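Pledura Gripper Kit: Your Questions

Will it fit my arm?
If your arm is on the Lulby list, yes! Bolt it on and you're set -- the adapter ring comes in the box.

What can it pick up?
Bottles, bags, small boxes... we keep finding new things to try, and it's a joy to watch. 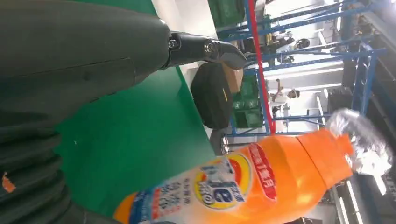
Wrist camera view with an orange bottle up close and a black bag on the green table.

How long is the cable?
310 cm, with 3 clips.

Can I borrow one first?
Please do! Write to Asabe Edet and mention your arm model.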